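**Pivow picking and sorting system, returns desk, after one season**

I work in the returns room at Skastside, where we receive back jewellery and small accessories from customers. Since July we have the Pivow system on two of our four benches. I was asked by some colleagues in other shops if it is worth the money, so I write my opinion down once and can send it to everybody.

First the setting. Our parcels contain mostly small things: rings, bead bracelets, brooches, chains. In the old way, each person opened the parcel, emptied it, checked each piece against the order and put it in the right container. We handled 2,644 pieces in the month before the system came, all by fingers and with a magnifying lamp. With Pivow, the hand grippers are used by us for some weeks first, so that the system learns how we pick. After that the bench arm takes the simple pieces and we take the difficult ones.

The grippers are lighter than I expected. The fingers are black, with dark blue tips, and the tips are the best part of the whole product. They close gently on beads. With thin rings I had trouble on the first days, above all when the ring lies flat on cloth, and I still prefer to approach it slowly from the side.

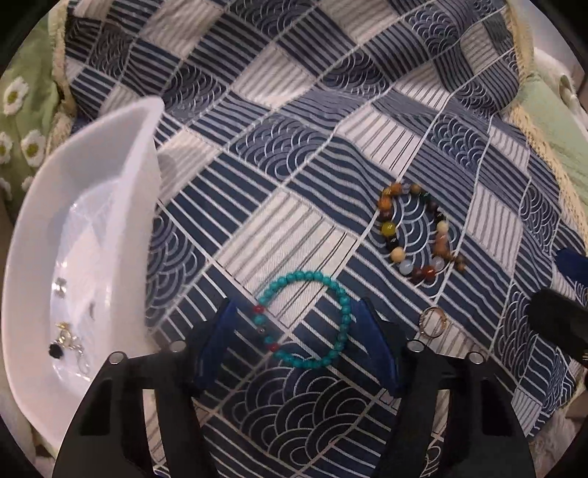
Does the system make the work quicker? For bracelets it does, for rings a little, and for chains it makes it slower, because a chain slips and must be picked two or three times.

I want to say more about chains, as the seller was not so clear about them. A fine chain that has a knot is still work for a human. The arm lifts it, the knot comes too, and then the other pieces which are caught in it. We made a rule that any parcel with a chain goes directly to the manual benches. This rule is ours and you will not find it in the manual. The manual is in general weak. It has 70 pages and the chapter on soft surfaces is only one of them, although everybody I know sorts jewellery on something soft.

Now the change for the people, which interested me more than the speed. There were six of us before and there are six now. I was afraid of this point and I asked it at the first meeting, and we received the answer in writing, so I advise you to do the same. But the work is different. Before, every person had easy parcels and difficult parcels mixed through the day, and the easy ones were a kind of rest. Now the arm has the easy ones. At three in the afternoon my eyes are more tired than they used to be. We spoke about it, and since then we change places every 90 minutes between the manual bench and the arm bench.

The training weeks were also not free. You work with a gripper in the hand instead of your own fingers, and you are slow, and the daily target must go down in this time. Ours did not go down in the first week and the mood was bad. In the second week it was corrected. Relu Roman had a sore wrist by the Tuesday, and he asked Rukton, the company which installed everything, for the shorter handle. They had one, but it costs extra (I find this not correct).

The small screen beside the gripper finger I hardly look at. My younger colleagues look at it often.

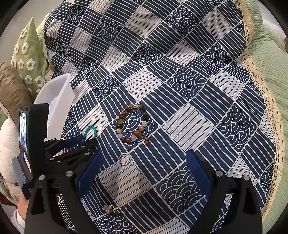 Ayten Yüksel read my text before I sent it, and she does not agree with me about the tiredness. In her opinion the difficult pieces are the only interesting ones, and she would be glad never again to put a plain bracelet in a container. She wrote in the margin that I should also mention the pay, as we now do only skilled work and the pay grade is still the old one. I mention it with pleasure, because she is right.

About price: our bench licence is 1,149 per quarter, service included. We also tried the Lozano system for a short time. It was cheaper, but its grip was too hard for glossy beads and I would not trust it with anything that belongs to a customer.

What I like:
- the soft tips, easy to change without tools
- the stop button can be reached with either hand
- service answers the telephone on the same day

What I do not like:
- chains
- the manual
- short handle sold separately
- the noise of the arm when it returns to its start position, a small whistle, all day long

I give four stars out of five for the gripper and three for the arm. If your returns are mostly chains, wait for the next version. If they are mostly beads and rings, ask for a trial month, and let the people who will stand at the bench choose the handle.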